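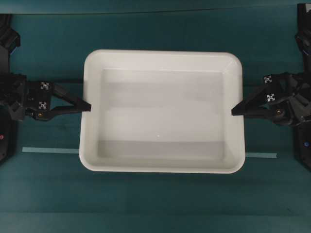 *Bandeja blanca vacía entre las dos pinzas, puntas junto al borde en los lados cortos.*

**10 mar 2026**, puesto bimanual, plan de compras

Tope para este trimestre: 3000 €, portes incluidos. Lo que no entre pasa al siguiente.

Pendiente de decidir:

- **Dedos de repuesto.** Griltance sirve por juegos; pedir 2, uno por brazo. Isauro prefiere imprimirlos aquí. Sin datos de desgaste con material impreso, de momento van los comprados.
- **Bandejas.** Mendham solo vende cajas de 40. Nos sobran, pero la unidad suelta en Laryea sale casi al triple. Exigir el mismo radio de esquina y el mismo ancho de borde que la actual; si cambia el borde hay que rehacer la aproximación de ambos lados.
- **Marcadores fiduciales.** Dos por pinza. Presupuestar juego completo en placa rígida, mismo diccionario, mismo tamaño.
- **Cubierta de mesa.** La verde azulada hace alguna arruga. Pedir a Drerkine precio de plancha a medida. Prioridad baja.
- **Cinta de referencia.** La línea azul claro no queda del todo paralela. Sustituir por topes atornillados, material de almacén, sin coste.

Plazo de Griltance: 9 días laborables desde pedido firmado. Drerkine no ha contestado.

Edem Darko pide incluir un sensor de fuerza en muñeca. Con este tope no cabe junto a los dedos. Queda anotado para el próximo trimestre, con oferta de dos proveedores como mínimo.

Falta por medir: carga máxima de la bandeja sujeta solo por los extremos. Sin ese valor no cierro la especificación de los dedos.

I. Sandoval

Rev.: confirmar si los portes de Mendham van con IVA.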